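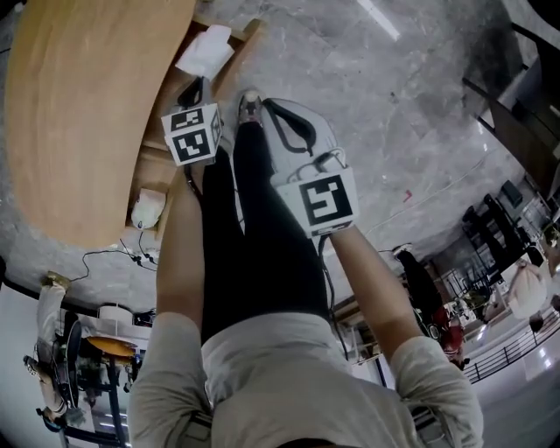

Search this site... Go

Minutes, handheld demo group
Posted 02/09/2024 by the minutes-taker

I'm typing these up from my scribbles, so shout if I got you wrong. We started late and I missed the first bit (coffee), so we come in at the data count.

1. Where we are. We have 900 demos with the handheld grippers, and 77 of them got thrown out when the tracking dropped. Most of the bad ones are from one task, the one where both hands reach low and the marker cubes turn away from the headset. I said I'd rather fix how we move than throw out more data, and people mostly agreed – though we went back and forth on it for ages!

2. The Votness comparison. We trained the same policy twice, once on gripper views only and once with the head view added. With 300 demos each, the head view version did better on the two-handed tasks and no better on the one-handed ones. I was really hoping for more there. Somebody asked if the test set is too small to say anything, and yes, it probably is. We'll rerun it before it goes in the Karam write-up.

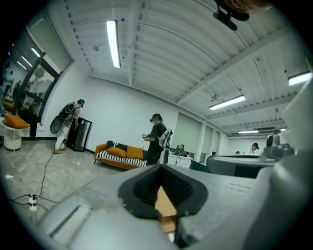

3. Calibration. We argued about how often to redo it. Right now it's once per session, and I'd like it after every break too, when people have put the grippers down and picked them up again. Agreed to try that for 11 sessions and compare the drift (I'm making the plot, so blame me if it's ugly).

4. Kandik scripts. The sync script still chokes on long recordings. Keep takes short for now. The April version is the one to use, please delete the others!

5. Any other business. Cable lengths, again. Moved to next time.

Comments (3)

gripfan: Was the head view cropped or full size in item 2?

minutes-taker: Full size, then shrunk down. I'll add that to the notes.

ronaveck_lab: We saw the same thing on one-handed tasks. Can you share the drift plot when it's done?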